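Home Weather Help > Barometers and Pressure

Why does my new barometer say we're in a storm every single day? 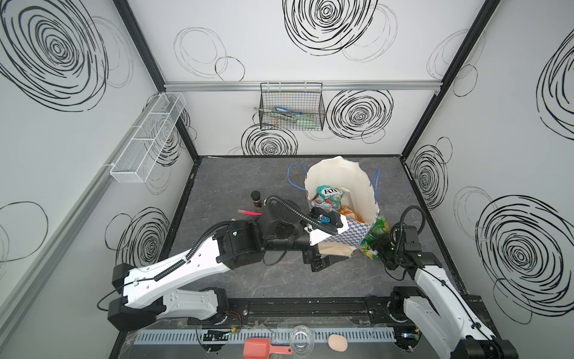
I finally have a weather station of my own and I love it!! It's a Sestinel with the little wall display, and I've had it up for two weeks now. I check it before coffee. What got me hooked was looking at pressure maps and seeing the big lows wind up into swirls, a lot like those black spirals drawn all over the white walls, and I wanted to watch one come through on my own numbers. But my pressure is stuck way down low, nearly an inch of mercury under what the airport at Prastmont reports, and the display shows the storm cloud even when it's sunny and dead calm. We're up a hill outside Trunstead, 800 feet above sea level if that matters. The temperature and humidity look great. Did I get a bad sensor, or did I skip a step in the setup?

Kristine Marquez
February 16, 2023
Viewed 118 times

2 replies

Sarpong

Sounds broken to me, mine never did that. Try new batteries and maybe move it away from the window? I had a cheap one once that got stuck and tapping it helped, but that was the kind with a needle. Anyway congrats on the station, you will be out in the yard reading the rain gauge in your pajamas by April like the rest of us!

Iona Ogilvie

Oh, welcome, and please don't send it back! I think your sensor is doing beautifully. An inch low at 800 feet is very close to what you should get before the altitude is entered.

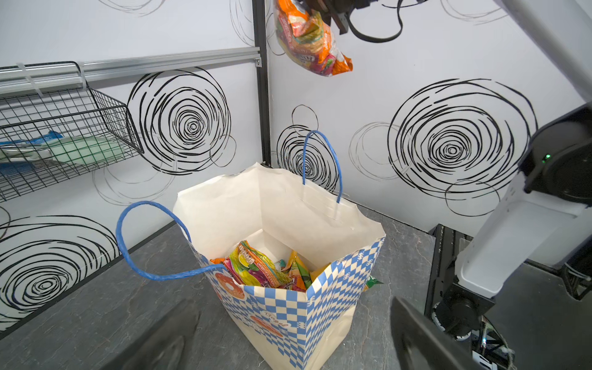 There are two kinds of pressure and the display can show either one. Station pressure (your menu may say "absolute") is the real weight of the air over your house. Sea level pressure ("relative" on a lot of displays) is that number adjusted so that hill towns and beach towns can be put on the same map. Picture the air as something stacked up inside a tall paper bag with the top wide open, like the one with the blue rope handles. At the bottom you've got the whole stack pressing on you. Climb part of the way up the inside and there's less above you, so you read lower, and that's true on the nicest day of the year. The airport reports the adjusted number, your station is giving you the raw one, and the storm cloud icon doesn't know you live on a hill.

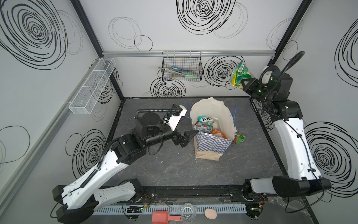
Two robot arms and a paper shopping bag, with scribbled spirals on the walls.

To fix it, look in the settings for altitude or elevation and put in 800 (check that it's set to feet and not meters, I've made that mistake!). Some models skip the altitude and ask for the relative pressure. In that case pick a calm day, look up the airport's latest reading and type it in. Leave the absolute one alone.

Then give the icon a day or so to settle down, and watch the trend more than the number. A steady fall over a few hours is the exciting part. Take a screenshot of the graph when your first big low goes by and post it, I'd love to see it!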